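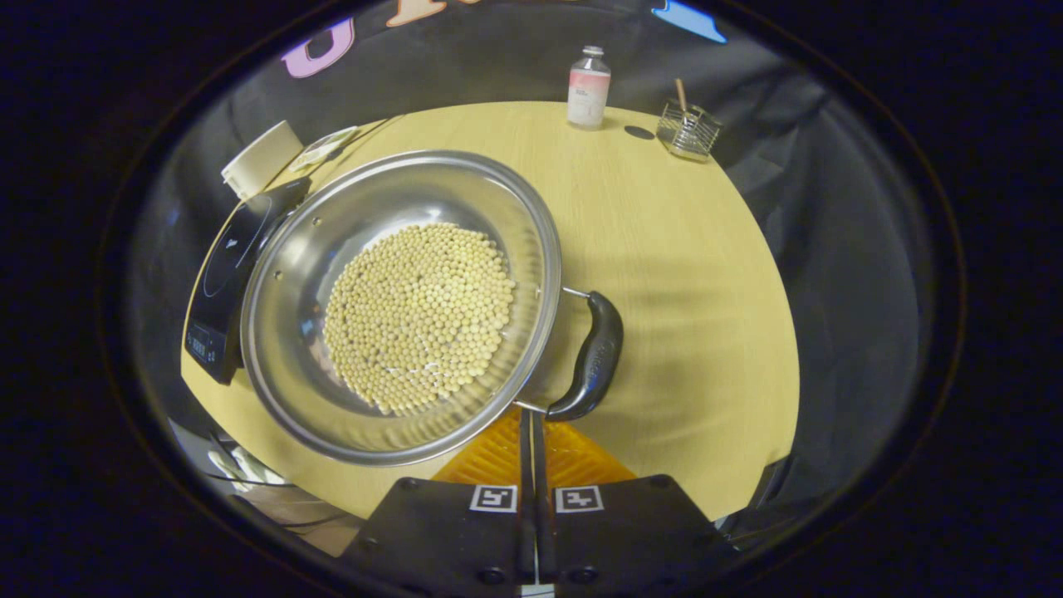
발표 메모 (저만 보려고 쓴 건데 자료 달라는 분이 계셔서 그대로 올려요. 말투 엉망인 건 이해해 주세요!)

시작 인사. 물 한 모금 마시고. 마이크 켜졌는지 꼭 확인하기, 지난번에 첫 문장 통째로 날렸음.

안녕하세요, 오늘은 느리게 먹는 이야기를 하러 왔습니다. 제목은 거창하게 "기다리는 부엌"이라고 붙였는데요, 사실은 제가 메주 띄우다가 망한 이야기가 절반이에요. 나머지 절반은 덜 망한 이야기고요.

(여기서 웃으면 잠깐 쉬고, 안 웃으면 그냥 넘어간다)

저는 장을 늦게 배웠어요. 어머니는 된장을 늘 사 드셨고, 할머니는 담그셨는데 제가 너무 어려서 옆에서 콩만 집어 먹었거든요. 그러니까 집안에 내려오는 비법 같은 건 없습니다. 책 보고, 동네 어르신들께 여쭤보고, 밤새 들통 앞에 앉아서 배웠어요. 처음 담근 해가 콩 5킬로그램이었는데, 지금 생각하면 겁도 없었죠. 아파트 베란다에서요!

콩 불리는 이야기부터 할게요. 다들 여기를 대충 넘어가세요. 하룻밤이면 되겠지 하고 자러 가시는데, 겨울 베란다 물은 차갑잖아요. 그러면 콩이 속까지 안 불어요. 저는 콩 하나를 꺼내 손톱으로 반을 갈라 봅니다. 가운데에 딱딱한 심이 남아 있으면 더 둬요. 이건 시계보다 손톱이 정확해요. 물도 생각보다 훨씬 넉넉히 잡으셔야 하고요. 첫해에는 아침에 일어나 보니 콩이 물 위로 머리를 다 내밀고 있었어요.

(콩 가르는 시늉. 너무 길게 하지 말 것)

삶는 건 오래 걸립니다. 넘치기도 잘 넘쳐요. 한 번 끓어오르면 불을 확 줄이고, 엄지와 새끼손가락으로 눌러서 으깨질 때까지 기다립니다. 힘이 제일 약한 손가락으로 눌러서 뭉개져야 다 된 거라고 배웠어요. 그동안 저는 라디오를 듣거나 밀린 뜨개질을 하는데, 솔직히 말하면 대부분은 그냥 냄비 앞에서 멍하니 있어요. 그 시간이 좋아서 계속 담그는 것 같기도 해요.

두 번째 이야기, 곰팡이. 사진 넘기지 말고 말로만. 점심 직후라서 좀 그렇다.

메주에 하얗게 피면 반갑고, 노르스름한 것도 대체로 괜찮다고들 하시죠. 그런데 시커멓게 번지거나 냄새가 코를 찌르면 저는 미련 없이 버립니다. 두 번째 해에 제가 환기를 안 시키고 담요를 너무 꽁꽁 덮어서 2덩이를 그렇게 보냈어요. 아까워서 긁어내고 쓸까 한참 고민했는데, 배탈 나는 값이 더 비싸더라고요. 이거 꼭 힘주어 말하기. 질문이 매번 나온다.

그다음 소금물. 여기서 물 1000밀리리터짜리 계량컵을 꺼내 보여드린다. (가방 앞주머니!) 소금은 천일염이고, 미리 녹여서 가라앉힌 다음 윗물만 조심조심 떠서 써요. 달걀 띄우는 건 다들 아시니까 짧게. 염도계 하나 사시면 속이 편한데, 달걀 띄우는 재미는 또 따로 있어서 저는 둘 다 합니다.

이제 조금 다른 이야기로. 빨리 되는 장은 가짜냐, 하는 질문이요. 저는 그렇게 생각 안 해요. 청국장은 며칠이면 되는데 그게 얼마나 맛있어요! 퇴근하고 와서 시판 된장 풀어 끓인 찌개도 저는 너무 좋아합니다. 빠른 음식을 나무라는 발표처럼 들리면 안 되니까 이 대목은 천천히, 웃으면서.
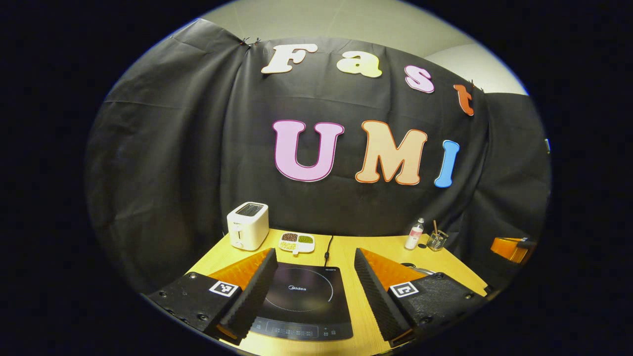 Maricel Rivera 님은 Zevska 모임에서 이 부분을 듣고, 자기는 장이 익는 걸 기다리는 게 싫어서 아예 항아리를 잊어버리려고 애쓴다고 하셨어요. 잊고 살다가 문득 뚜껑을 열면 그제야 맛이 들어 있더라고요. 저는 그 말씀을 듣고 한참 웃었는데, 제가 딱 반대거든요. 하루에 두 번씩 열어 봅니다. 그래서 벌레가 들어간 적도 있어요. 여러분은 그러지 마세요.

장 가르기는 짧게. 시간이 모자라면 여기를 뺀다. 간장을 떠내고 남은 메주를 치대는데, 너무 되직하면 삶은 콩을 조금 더 으깨 넣으시면 됩니다. 떠낸 간장은 달이는 집도 있고 안 달이는 집도 있어요. 저희 집은 달여요. 온 복도에 냄새가 퍼지니까 옆집에 미리 말씀드리고요. 떡이라도 돌리면 더 좋고!

마지막으로 맛보기. 작은 숟가락은 입구 쪽 상자에 있고, 오이는 썰어서 가져왔어요. 묵은 된장이랑 햇된장을 나란히 놓을 테니 햇된장부터 드셔 보세요. 콩 알레르기 있으신 분은 오이만 드시라고 꼭 말하기.

질문 받기. 항아리 어디서 샀냐고 물으시면 중고라고 대답. 8월에 장독 뚜껑 열어 두냐고 물으시면, 맑은 날 낮에만 열고 해 지기 전에 닫는다고 대답.

끝나고 계량컵 챙기기.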